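Laborjournal Jiteck, Arbeitsgruppe Wahrnehmung und Steuerung
Projekt Guststead, Teilpaket Posenschätzung Handgreifer
Eintrag Januar, Beginn 9:40 Uhr

Gegenstand des heutigen Eintrags ist die Abweichung zwischen der Markerpose und der aus der Greiferkamera rekonstruierten Trajektorie. Der Fehler war bei der letzten Auswertung in Plindholm aufgefallen und konnte mit den dortigen Daten nicht eindeutig zugeordnet werden. Verwendet wird der Softwarestand 28 der Auswertekette, Kalibrierdatei unverändert übernommen.

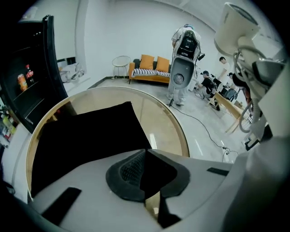 Die Zeitstempel beider Greifer werden nunmehr vor der Fusion auf eine gemeinsame Uhr umgerechnet. Bisher geschah dies erst nach der Filterung, wodurch der rechte Datenstrom dem linken um 7 ms vorauslief. Bei langsamen Bewegungen fällt der Versatz kaum ins Gewicht, beim Drehen des Handgelenks dagegen deutlich. Der Umrechnungsschritt ist als eigenes Modul abgelegt und lässt sich in der Konfiguration abschalten, damit Altbestände reproduzierbar bleiben.

Spiegelnde Flächen bleiben ein offener Punkt. Auf poliertem Boden und auf Glas findet der Merkmalsextraktor Punkte, die zum Spiegelbild gehören und sich bei Kamerabewegung falsch verschieben. Die Ausreißerprüfung verwirft den größeren Teil davon — nicht jedoch, wenn das Spiegelbild den überwiegenden Bildbereich einnimmt. Der Schwellwert wurde vorerst von 3 auf 2 Pixel gesenkt. Eine Maskierung nach dem Verfahren Ďurica ist vorgesehen, liegt aber noch nicht in lauffähiger Form vor.

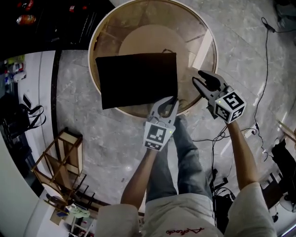 Für flache, dunkle Textilien liefert die Segmentierung weiterhin unruhige Konturen. Schlaufen und Riemen werden zeitweise dem Greiferfinger zugeschlagen, was die Schätzung der Öffnungsweite verfälscht. Bis zur Überarbeitung ist die Öffnungsweite allein aus der Fingergeometrie zu bestimmen und das Segmentierungsergebnis nur mitzuschreiben.

Nachrechnung nach Umstellung der Zeitbasis: Beide Marker wurden in 99 Prozent der ausgewerteten Bilder gültig dekodiert. Die verbleibenden Lücken werden interpoliert und im Protokoll gekennzeichnet.

Offen:
Regressionstest für das Zeitmodul ergänzen.
Schwellwert an den Daten aus Plindholm gegenprüfen.
Feldbezeichnung der Öffnungsweite im Exportformat vereinheitlichen (derzeit zwei Schreibweisen).

Eintrag geschlossen 16:15 Uhr. Rohdaten und Konfiguration liegen im Projektverzeichnis Guststead, Unterordner Zeitbasis.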